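Cell-maintenance list archive
Re: Fixture drift on the PC assembly cell
Oct 15, 2022

Wilma Skinner wrote:

> We have the same sort of cell as yours at Wistthorpe, one arm over a slatted table and a printed fixture at the side for the parts. Since February the memory pick has been getting worse. The first few cycles after a restart are fine, then the stick comes up slightly skewed and the arm stops on the force limit at the slot. I have re-taught the pick point four times. It holds for a day or so and then we are back where we started. The CPU pick seems all right but I don't trust it either.
>
> Is it the fixture, the gripper or the arm? And how often do you redo the whole frame, as opposed to touching up single points?
>
> Wilma

Wilma,

I would leave the points alone for now. Each time you touch one up you hide whatever has moved, and after four rounds you can't tell what the original error was. If you still have the backup from February, load it under a different name and compare the memory pick with what you have now. If all four corrections went the same way, something is creeping. If they went in different directions, something is loose.

Ours was loose. The fixture was held to the slats with two screws at the front and relied on its own weight at the back. Every time the gripper let go of a part the base rocked a little. We put a third screw through at the back and a dowel at each front corner, and the memory fault went away for the best part of a year.

When it came back it was the print itself. The long slot for the stick had opened up with wear, and the stick could lie at a slight angle in it. You can check that with a feeler gauge at both ends. Ours was printed by Siqueira and they did us a new base in the same grey, with a bit more material on the slot walls. I log cycles against each base now. The old one had done 1,159 when I took it off, and I plan to swap the new one at 3,000 unless it shows wear sooner.

I did the check on ours again this morning, with the hard drive in the gripper and the Dell case lying open on the table.

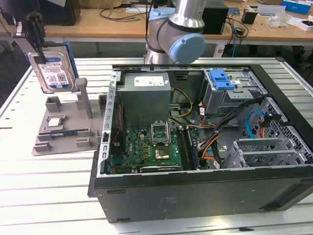 How often should the fixture frame be redone? Every time the base has been unscrewed, and after any collision that trips the arm, even a light one. Outside of that, we do it once a month with the pointer tool on three pegs, and only save the new frame if it differs from the old one by more than we can account for by hand.

The order I do things in:

1. Arm to home, speed override down, pendant in hand.
2. Check the fixture screws with the torque driver. If any of them turn, stop there and do the frame.
3. Wipe out the recesses. Bits of packing foam get under the CPU.
4. Check the jaw pads on the gripper. Ours are from Brasex and go shiny when they are due. Change them as a set.
5. Close the gripper on the gauge block and note the reading.
6. Run the memory pick 18 times without placing, setting the stick back in the slot by hand each time. Look at it from the end, not from the side.
7. Same again with the hard drive, which is the heaviest thing it carries. If the bracket bolts are going, the drive will show it first.

The whole thing takes nearly 60 minutes if nothing is wrong. Most of that is step 6.

On your question about the arm, I would look there last. A joint that has lost its zero shows up everywhere, including on the placing side, and you only mention trouble at the one pick. One quick test is to drive to the CPU socket on a known case and see whether the height is still right. Do it with the socket lever up and no CPU in the gripper, and come down in small steps. I bent contacts on a scrap board learning that.

One more thing on the case itself. If yours just sits on the slats with nothing to butt against, it will shift when the arm pushes on the memory, and the next slot will be out by whatever it moved. It looks a lot like a bad pick. We use two stops and a toggle clamp from Lornum, and take the clamp off for changeovers.

Send me the two sets of points if you find the backup and I'll have a look. Also the gripper reading from step 5, with the old pads and with new ones if you have a set spare.

Graham

--
You are receiving this because you are subscribed to the cell-maintenance list. To change to a daily digest or unsubscribe, write to the list owner.

This archive uses cookies to remember your display settings. Accept | Settings

Contact the list owner | Copyright remains with the authors of messages | Back to top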